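Want to teach our robot hands to pick up a drink?

Hi! I'm Yi-an Shin, and I'm looking for 5 people to join our grasping study at Hostlow this May. You steer a pair of arms, I take notes, and later we check whether the policy trained on your moves picks up any of your habits.

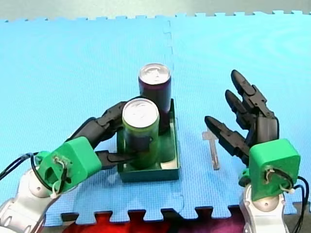 Our last round gave us 400 grasps, and my favorite result is how much people differ in where they put the upper finger. Some go up near the rim, as on the green can in the tray, while the other hand just hangs open off to the side. I love that stuff! The policy seems to copy it too (Dong-geon Jin has the plots, ask him).

You'll also get tries with the simpler two-finger gripper. We wrap dark tape around the middle of a can for that one, and lining up the jaws takes some patience.
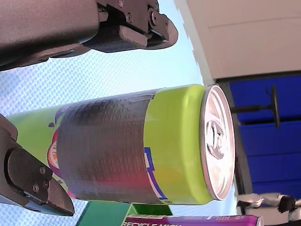

What you need

Two working hands and a free afternoon. No robot experience, please! Pay is $100. Write to Ha-neul Seol at the front desk to sign up.

Recent posts
Moon: our new glove controller
Verkavora data notes, part 5
Meet In-ho Heo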